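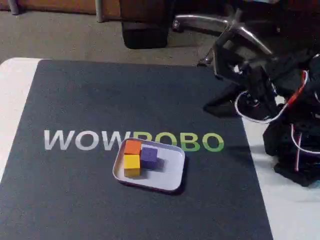 Katherine Sánchez asked under my last post whether the arm kit is worth the money if you only want it for pick and place, and whether the software side is any good. Long answer, so I'll thread it.

---

Short version first. The arm is fine. The Wirel subscription that Druretura sells alongside it is the part I'd think twice about. I've been running both on my own desk and paid for both.

---

Setup: black arm at the edge of a white table, dark mat with WOWROBO printed across it, small white tray, painted wooden cubes. Orange, yellow and purple at the moment. The task is cube out of the tray, cube onto the mat, then back again.

---

Assembly took me two evenings. The printed guide stops before the cabling, so you go to the PDF for that. Leave slack at the middle joint. I tied mine too neatly the first time and the elbow pulled on the connector at full reach. Cut the ties, started over.

---

The wires do hang in loops now. It looks untidy and I've stopped caring.

---

Calibration is the dull bit. You move each joint to its limits by hand, the software records them, and if you bump the base afterwards you check it all again. Clamp the base before you start. I did it the other way round.

---

Now Wirel. It's a hosted service. You record demonstrations, upload them, it trains a policy and sends one back. It costs 145 a month on the lowest plan, which covers 6 training runs. Failed runs count towards the 6. I asked support and they confirmed it.

---

My first set was 2347 clips, most of them short. Upload crawled on home internet and dropped out on Thursday afternoon. It did resume where it left off, so credit for that.

---

First policy was poor. It went for the right part of the tray and closed above the cube. I re-recorded with the tray at different angles and the second policy was a lot better. That's a data problem and I don't blame the service for it.

---

Cubes pushed up against each other are still the hard case. If one is in a corner of the tray with a neighbour touching it, the jaw needs a gap that isn't there. Spread them out and the grasp rate goes up straight away. Be suspicious of any demo video where every cube sits by itself.

---

Someone will ask about lighting. Yes, it matters. The arm throws a shadow over the mat and mine got worse late in the day. Purple on dark grey was the first colour to go. A second lamp sorted most of it.

---

Support: I sent 11 emails over the trial. The replies from the Urkport office were quick and useful. Anything about billing gets passed to Norðdahl and takes days.

---

What I'd change: a run that fails in the first few minutes shouldn't be charged, the export button should be on the main page, and the cabling steps belong in the printed guide.

---

Export works, by the way. You can pull your recordings down and train on your own machine if you have a decent graphics card. I've done one that way. Slower, and the result was close enough that I couldn't pick the difference by watching.

---

So, Katherine: for pick and place on a desk, get the arm, skip the subscription for the first month and learn to record good demonstrations. Pay for one month of Wirel after that if your computer isn't up to it. Cancel before renewal, it's under Account, then Plan.

---

I'm trying softer fingertips next. Will add to this thread once they're on.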